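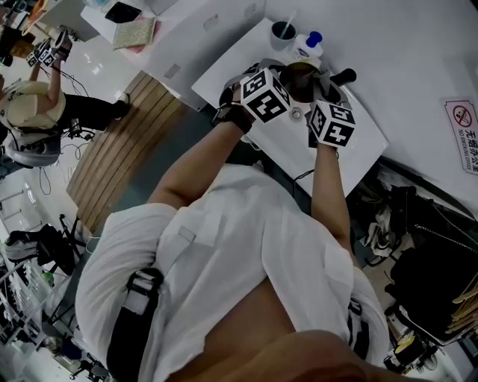

The Ifans score was supposed to measure regret. Sixten Tveit had never put it that way in writing, since Derniro paid for the work and Derniro liked the word "variance," but regret was what he meant. If a person reached for a cup, changed their mind, and reached again, the second reach knew something the first one didn't. His method would find those moments in the wrist tracks and throw everything before them away. So he had put a cube of black-and-white squares on each of his own wrists and gone to work at the white table, among the cups, under a sign that told him in two languages not to smoke. He had given up smoking in Rirkonthorpe. He had not given up reading the sign.

The plan called for 300 recordings. After each one he trained nothing, concluded nothing, and put everything back where it had been. His colleague across the room did the same with her own pair of cubes and said it was like being a waitress for ghosts.

"Trim the regret," he told her, "and the robot learns only from people who know what they want."

"Where are you finding those?" she asked.

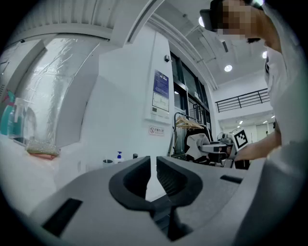 By December they had two policies. One had learned from every recording, dithering included. The other had learned from the Ifans set, clean and confident, with each second thought snipped off at the root. Tveit gave each of them 46 tries at lifting a cup and setting it down again. He had already written the abstract, and he was fond of it.

The untrimmed policy managed 38. The Ifans policy managed 7.

It was a beautiful seven. The arm went to the cup like a man crossing a ballroom. When it was right, it was so right that he played the video twice. The other times it went with the same grace to a spot just beside the cup, closed on the air there, and carried the air to its destination with great care.

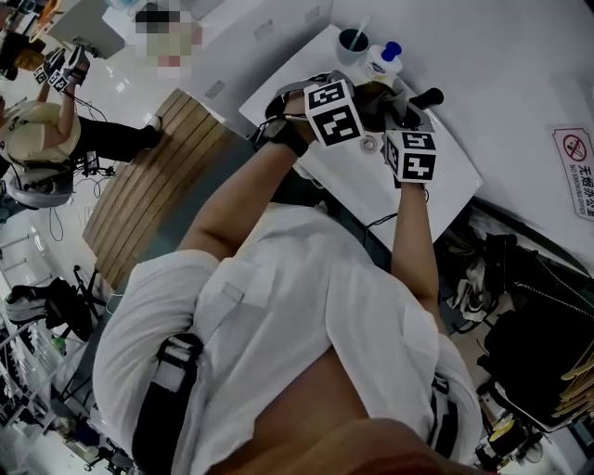

Tveit at the table, both cubes on.

He went back through the recordings that night, looking for someone to blame, and found mostly himself. There he was, missing. There he was again, drifting left, stopping, sulking for half a second and coming back. Every one of those small retreats had been a lesson in what to do after being wrong, and he had cut them all out for neatness. He had raised a machine that had never seen anyone recover from anything.

"Like my brother," said his colleague, eating noodles.

He tried turning the score upside down, so that the more a person dithered, the more their recording counted. He was ashamed of how little code it took. One minus sign, and he got up to make tea before he could see what it did. 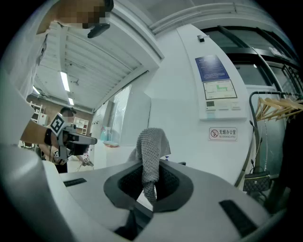 The Mornmont Review, No. 7, page 46

The tea was bad. He stood over the cup with his hand out, decided against it, then decided he was thirsty. When he looked up, his colleague was watching him and holding out the cubes.

"Put them on," she said, "and do that again."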